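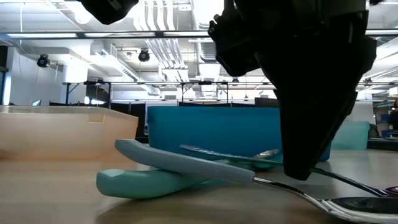
Utensil sorting station, gripper over the table with the bins behind.

Minutes of the demonstration and teaching working group
Date: 22/09/2019
Place: Busside building, upper meeting room
Present: teaching operators, software, mechanical, safety, one guest from Stestuvow
Apologies: purchasing

1. Minutes of the last meeting

Accepted with one correction. Under item 3, "joystick" should read "hand controller." The joystick was retired in May and should come off the equipment list too.

2. Utensil sorting, progress

The operators reported on the utensil task. The arm is taught by remote control at this station: the operator holds the hand controller, watches the arm directly, and picks up one utensil at a time and puts it in a bin. Each run is recorded from start to finish. The target for this stage is 200 accepted runs. The operators have around 100 so far.

The main difficulty is still crossed utensils. When a spoon lies over another handle, new operators tend to go for whichever one is closest to the finger, and the lower one drags along with it. More practiced operators take the top one first and lift straight up before moving sideways. It was agreed that the second way is the one to teach. Runs where a second utensil is dragged will be marked as failed, even if the first one ends up in the right bin.

Thin metal handles were discussed at some length. Mechanical feels the fingertip is too round for a slim handle lying flat on the table. Operators get by with tilting the wrist, but they do it differently from one another, and software can see this in the recordings. Wide handles give no trouble.

Software asked that the utensils be crossed again by hand before every run, and not left as they fell. Operators agreed but pointed out that this adds time to each run, and the weekly numbers should be read with that in mind.

Action: operators to write a half-page note on picking order for crossed utensils.
Action: mechanical to try a narrower fingertip on the spare gripper first.

3. Bins

One operator had been swapping the bins between runs and the others had not. Both sets of runs are usable, but they need to be labeled. From now on the bins stay in one order for a full block and the order is written in the log at the start.

Software reported that the see-through bins are harder to pick out than the solid one under the overhead lights. Replacing them with solid bins was proposed. The group did not agree on this. Software would like fewer problems now, while the operators think the see-through ones should stay in, as customers will have them. Left open until the next set of test results.

4. Teaching by hand

Last time it was asked whether some steps could be taught by moving the arm by hand with the motors slack. This was tried with the Slaoui arm at the second station. Short moves went well and two operators preferred it to the controller for the final approach to the table. Long moves were tiring, and the operator's own arm got between the overhead cameras and the table, so parts of those recordings are of no use.

Decision: utensil sorting stays on remote control. Hand teaching will be kept for setting start and end positions only.

The guest asked if both kinds of recording could be mixed in one training set. Software said it can be done, but the speeds are very different and the hand-taught moves would have to be resampled. No work is planned on it.

5. Zirnix controller software

The new version was installed on both stations. The delay between hand and gripper is shorter and operators noticed it right away. The grip trigger is now too sensitive at the light end, and the fingers start to close when a hand is only resting on it. A dead zone can be set in the options. There was some discussion of whether each operator should have a personal setting. Agreed to use one shared setting for this task.

Action: software to set the dead zone on both stations and enter the value in the log.

6. Safety

No incidents. Safety reminded operators that crossing the utensils by hand is done with the arm paused, and that the pause light must be checked, as the controller screen can lag. The floor tape at the utensil station is worn and will be redone.

Operator shifts at the controller remain limited to 4 blocks. A request to raise this was turned down, as picking gets sloppy toward the end of a shift.

7. Other business

Stestuvow would like to send 2 people to watch a teaching block and try the controller. Agreed, provided their runs are saved in a separate folder.

The log template has no field for failed runs other than the free comment line. Software will add one.

Purchasing to be asked about the spare hand controller, still on order.

8. Next meeting

To be set once the fingertip test is finished. Bins will be first on the agenda.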